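寄件人：Qianru Guo
收件人：旧打字机维修邮件列表
日期：2021-02-12
主题：Re: Brurero 便携机，字杆回落慢，大写偏高，行末打字发虚

Marianna 你好，各位好：

原信我分段引在下面，逐条回。信比较长，只关心字杆的人看前面一半就够了。

Marianna Wróbel 写道：
> 上个月从 Grevelstead 的旧货市场买了一台 Brurero 便携机，带硬壳箱子，
> 机器背面序号尾数 311。外观很好，漆面只有右前角掉了一小块。
> 问题是字杆。打下去没有问题，回来的时候很慢，中间几个字母
> （T、G、H、Y）最明显，有时停在半路，要用手拨回去。
> 卖家说他“刚刚上过油”，我闻着像缝纫机油。

问题多半就出在这次上油。Brurero 便携机的字杆座是一块弧形的开槽钢件，每根字杆在自己的槽里转动，靠一根弧形钢丝串住。槽和字杆之间的间隙很小，出厂时是干的，维修手册上也写明不加油。油进去以后，头几天会显得很顺，随后把灰尘、橡皮屑和色带上掉下来的墨粉粘在一起，变成一层胶。中间几根最严重，一是英文里用得多，二是它们接近垂直，脏东西正好往槽底落。

先不要拆。不要抽那根弧形钢丝，抽出来容易，装回去要一整晚，字杆的次序还可能弄乱。我第一台就是这么干的，最后有两根字杆装反了位置，打出来的信没有人看得懂。

清洗的办法，我现在固定这样做：

先把机器从壳里取出来。Brurero 便携机底下有四颗螺丝，带橡胶垫圈，垫圈多半已经硬了，取的时候连垫圈一起放好，弄碎了就要自己用橡胶板冲。上盖直接往上提。色带和色带盘都拿掉。

把机器后部垫高，前面朝下，字杆座处在低位，下面铺一层旧毛巾。这样溶剂和脏水往外流，不会流进擒纵机构。方向反了的话，污物全跑到后面，你就多了一个毛病。

溶剂我用 Adley 的无味矿物油精，五金店里有小瓶。列表里以前有人用酒精，效果也可以，但酒精碰到漆面和键帽上的某些塑料会发白，尤其是这一代 Brurero 的浅绿色漆。酒精我只用来洗字面，用量很小。开窗，离开明火，戴丁腈手套，这几条不多说了。

用细毛刷蘸溶剂，顺着槽刷，刷完一遍，把每个键连打二三十下，让字杆自己把脏东西带出来。再刷，再打。头两遍流出来的东西是棕色的，到后来变清。槽里可以用一条硬纸片来回拉，名片裁窄了正好。不要用金属片。

最后用吹气球吹干，放一夜，第二天再试。刚洗完还湿着的时候，字杆一般都很灵活，这时候不能下结论。干了以后如果又变慢，说明槽里还有残留，再洗一轮。我去年洗过一台烟味很重的，洗了四轮才好。

洗完以后字杆座上什么都不要加。

如果全部洗干净了，只剩一两根还是慢，那要看字杆是不是弯了，蹭着旁边的槽壁。把那根字杆慢慢推到打字位置，看它从哪里开始吃力。靠近根部吃力，是槽的问题；快到字杆导口才吃力，是字杆头部偏了。导口那种用字杆钳轻轻扳一下，扳一次试一次。没有字杆钳就先放着，写信给 Czesław Michalski，他有两把，国内可以借。

> 第二个问题：大写字母比小写高出一点，打全名的时候看得很清楚。
> 我量不准，看上去差半毫米不到。卖家说这一款都是这样。

不是这一款的通病，可以调。

Brurero 便携机的换挡是字杆篮上下移动，滑架不动。移动的上下两个终点各有一颗限位螺丝，带锁紧螺母，在字杆篮左右两侧。调之前先确认两件事。一是字杆篮两边的弹簧都在，而且挂在原来的孔里，有的机器被人换过孔，换挡手感轻了，位置也就不准了。二是限位螺丝头上的橡胶或皮垫还在不在。垫子老化压薄以后，终点位置会变，你看到的偏差多半从这里来。垫子没了就先补垫子，再谈调螺丝。

调的时候只认一个标准：打小写 n 和大写 H，交替打一行，nHnHnH，看底边是否在一条线上。先调小写的位置，再调大写的位置，次序不能颠倒，小写的终点同时影响字面落在压纸滚筒上的位置。每次螺丝转八分之一圈，锁紧螺母以后再打，不锁就打等于没有调。你说大写偏高，那么换挡时字杆篮走的行程有偏差，动的应该是大写那一头的螺丝，小写那一头如果字面上下着墨均匀，就不要碰。

字面着墨是否均匀，看小写 o 和大写 O。上半深下半浅，或者反过来，都说明字面没有正对滚筒。两种毛病混在一起的时候，人容易来回调，越调越乱。我的习惯是拿一张纸，每转一次螺丝就在打出来的那一行后面用铅笔写上“小写，顺，八分之一”这样的记号，调坏了可以照着退回去。

> 第三，打到行末的时候，字变虚，间距也不匀，偶尔两个字母叠在一起。
> 前半行完全正常。

前半行正常、后半行叠字，我首先怀疑主弹簧力量不够，其次是滑架导轨脏。

滑架从右往左走，走到后来弹簧已经放松了不少，阻力稍大一点就拖不动，擒纵轮跳了一齿，滑架还没有到位，下一个字已经打上去了。判断的办法很简单：把滑架放到行末的位置，按住滑架释放杆，用手感觉它往左走的力。如果几乎没有力，就是弹簧；有力但是走得一顿一顿，就是导轨。

先清导轨，它比较容易，也比较安全。滑架推到最左，用布条蘸溶剂擦右边露出来的导轨，再推到最右擦另一边。滚珠不要取。Brurero 便携机的滚珠没有保持架，滑架一抽出来，滚珠满地跑，尺寸还不常见。擦干净以后，导轨上可以涂极少的轻机油，用牙签尖蘸一下，抹开，再用干布擦去，剩下的就够了。这是整台机器里少数几个我会上油的地方。

导轨清完没有改善，再动弹簧。弹簧鼓在机器左后方，旁边有一个棘轮，用来收紧。先数清拉带在鼓上的方向，拍照片。一只手压住鼓，另一只手用螺丝刀推棘轮，一次一格。两格之间打满一行试一试。不要为了保险多上几格，弹簧太紧，滑架冲得猛，擒纵齿磨损快，回车也费力。

还有一点，拉带。原装是一条织物带子，几十年下来很可能快断了。断在打字中间倒没有什么，断在你收紧弹簧的时候，鼓会一下子放空，手指离得近会打伤。带子发毛或者变硬，先换带子再上弹簧。我用粗的编织钓鱼线代替，Bartosz Piątek 用的是风筝线，都能用好几年。换的时候打结要小，结太大会在鼓边上刮。

另外，字变虚不一定和间距是一回事。请看一下虚的是整个字还是字的一侧。整个字虚，而且只在行末，可能是滚筒右端的橡胶比中间硬，或者那一头的压纸轮没有压住，纸是浮着的。垫一张纸在后面再打，如果好了，就是滚筒硬化。滚筒重做橡胶要寄出去，等的时间很长，垫一张纸就能用的话，我建议先垫着。

> 色带也想一起换。原来的色带盘是金属的，有一个缺盖子。
> Husar 的通用色带能不能用？

可以用。Husar 的色带宽度合适，但它自带的塑料盘中心孔比 Brurero 的轴略小，不要硬压，把色带倒到原来的金属盘上。缺盖子不影响使用，只是倒带的时候容易散，慢一点卷。倒的时候注意金属小孔，也就是触发换向的那个铆孔，要留在离盘心一个手掌的位置。有些人嫌它碍事剪掉了，结果色带走到头不会换向，一直在原地打，打出一个洞来。

双色还是单色随你。你的机器有选色杆，如果只用黑色，我建议买全黑的，用完上半截还可以翻过来用下半截。

手上沾墨用普通肥皂洗，洗不掉的部分过两天自己就没了。

> 最后，我该买什么工具？我只有一套眼镜螺丝刀和一把尖嘴钳。

列一下我桌上常用的，次序就是使用的频率：

平口螺丝刀，刀口要与螺丝槽同宽，宁可多备几把。老机器的螺丝槽很浅，刀口小了一拧就花。眼镜螺丝刀拧键杆上的小螺丝可以，拧机身的不行。
细毛刷，一把硬的，一把软的。
牙刷，旧的就行。
棉签。擦字面、擦色带叉、擦铃铛旁边那些布条伸不进去的角落都用它。普通的家用棉签就可以，头上棉花缠得紧一些的好，松的会在字杆座里留丝，留下的丝要用镊子一根一根夹出来。字杆槽里面不要用棉签。
硬纸片。
吹气球。不要用罐装的高压气，它会把脏东西吹到更深的地方。
弹簧钩，可以用回形针自己弯。
带格子的小盒子，放螺丝。
胶带和一支记号笔，取下来的零件贴在纸上，旁边写来处。

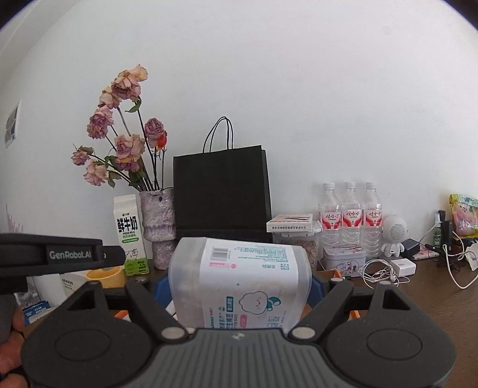
盒装棉签，透光的塑料盒，标签上有个云朵样的笑脸。

字杆钳、环形扳手这些专用的东西，等真的需要再说。我买齐那一套以后，有一半三年没有动过。

洗字面的步骤补一句。字面里积的墨是干的，先用牙刷干刷，刷完再用棉签蘸一点酒精擦。小写 e、a、o 和数字 8 里面的空心最容易堵，堵实了用木牙签挑，不要用针，字面上的铬层划破以后打出来会有一道白线，而且没有办法补。擦的时候在字杆下面垫一块布，把整排字杆盖住，免得墨粉落回你刚刚洗干净的槽里。所以次序上，应该先洗字面，再洗字杆座。我在前面先讲字杆座，是按你提问的顺序写的，动手的时候请反过来。

关于橡胶垫圈，Aniela Nowakowski 在去年六月的讨论里给过尺寸，存档里第 294 封，主题写的是“底脚”，其实后半封都在讲机壳垫圈。她用的是水管配件里的平垫，厚度差一点，叠两片正合适。那封信里还有她量的底脚图，你的机器如果底脚也塌了，可以一起做。底脚塌了机器会在桌上走，打得快的时候尤其讨厌。

再有一件跟你的机器没有直接关系的事。最近几封来信都提到卖家“刚上过油”“已保养”，我建议大家买之前问一句，油上在哪里。如果对方答不上来，或者说“到处都上了一点”，就按没有保养过的机器出价，另外把清洗的时间算进去。渗透松动剂那一类喷剂更麻烦，挥发以后留下的一层东西比缝纫机油难洗，我遇到过整台喷透的，连铃锤都不会动。那台机器现在放在柜子里，等天暖和了可以在院子里洗的时候再说。

Czesław 上次问的问题我也顺便答一下，免得另开一封。他那台 Brurero 台式机退格键只退半格，我看了他录的声音，不像是擒纵的问题，像是退格爪上那根小拉簧软了，爪子没有完全咬住。先不要弯爪子，把拉簧取下来跟右边页边释放的那根比一比，两根是同样的，长出来的那根就是坏的。可以把末端剪去一圈重新弯钩，撑一段时间。我抽屉里还有从报废机上拆下来的同款，需要就给我地址。

Bartosz 提出把存档里的零件尺寸整理成一张表，我赞成。我这边有便携机的螺丝规格，都是自己用卡尺量的，单位是毫米，英制的没有换算。下个星期整理好发上来。有同型号机器的人请帮忙核对，特别是滑架两端的限位螺丝，我手上的两台量出来不一样，不知道是不是有一台被换过。

Marianna，你动手之前先把现在的状态打一页样张留着，大小写、数字、标点全打一遍，打满整行，最好用同一种纸。清洗之后、调完换挡之后、收紧弹簧之后各打一页。以后在列表里问问题，附上样张，比文字描述省事得多。扫描的时候用灰度，不要用黑白二值，黑白的看不出着墨深浅。

附件大小列表限制在 2 MB，超过会被退回，请分开发。

还有你信里没有问、但是照你说的年份应该检查的一处：回车杆根部的铆钉。这一批机器有的会松，松了以后换行有时走一行有时走两行，人会以为是棘轮坏了。捏住杆子上下晃，不应该有旷量。有的话先别用力回车，拍张近照给大家看看再决定怎么处理。

Qianru Guo

--
退订或更改收信方式，请写信给列表管理地址，主题栏填“退订”或“摘要”。
回信请删去不相关的引文。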